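Two-arm mobile base vs. two single arms – help me spend our budget
Forum > Buying and Budgeting > Research and Small Labs

stelgate_kit
Started 2026-03-31

Our equipment request finally went through and I'm so excited I can hardly type! We're a small kitchen-tasks group at Ramalho and we have until May to place the order. The two quotes on my desk are a Stelgate mobile base with both arms mounted, or two Vitalel bench arms bolted to a table. The Vitalel pair is a lot cheaper. The Stelgate has a 39 week lead time (ouch) but it can drive up to a counter, and that's the whole reason we wrote the proposal.

Before signing anything I've been running the two-arm setup in simulation, one small room with a long counter, just to see what we'd be paying for.

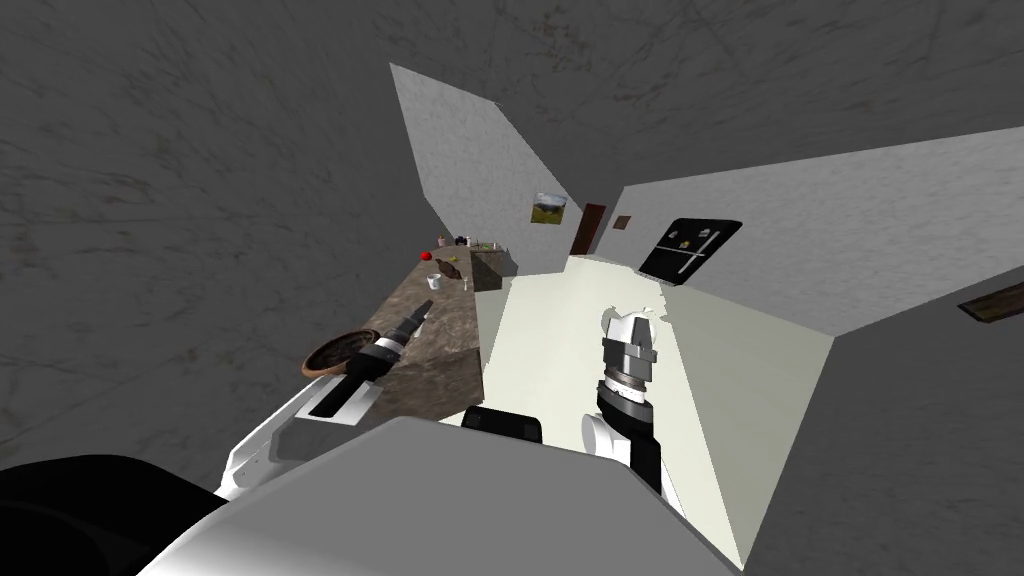
What I keep learning is how much the layout matters. Things at the near end of the counter are easy to plan for, and things at the far end mean moving the base, so the base is earning its price in my tests. I love this part of the job. Every evening I shift a few objects and run it again.

Questions: has anyone bought the Stelgate service plan? And what did you forget to budget for?

countertop_carl
Congrats!! We forgot fingers. Spare finger pads are 23 dollars each and you will eat through them the first month. Put a line in for a second gripper too if you can.

mapleandmotor
I'm going to disagree with the plan a bit. Sim reach tells you whether the arm can get there. It won't tell you if your floor is level or if the thing fits through your door. Buy the Vitalel pair now, get real data this summer, and ask for the base next year.

stelgate_kit
Fair, but our next round isn't guaranteed, and a bench setup would mean rewriting half the project. Door is measured, by the way – twice!

mapleandmotor
Ok, door withdrawn. I still think 39 weeks with no hardware is rough on students.

evevent_user
We got ours through Evevent, the reseller, and they lent us a single arm while we waited. Ask them! Freight was 700 on top of the quote and they only mentioned it at the end, so get that in writing. Skip the service plan the first year, the warranty covers most of it.

countertop_carl
Don't skip it. Our wrist joint died in month two and the warranty argument ate up most of a semester.

evevent_user
Huh, ours has 156 hours on it and not a hiccup. Maybe price it both ways?

stelgate_kit
Will do. Loaner arm is a brilliant idea, emailing Evevent tonight. Adding finger pads and freight to the sheet now, and I'll post the full spreadsheet once I've got the second quote back.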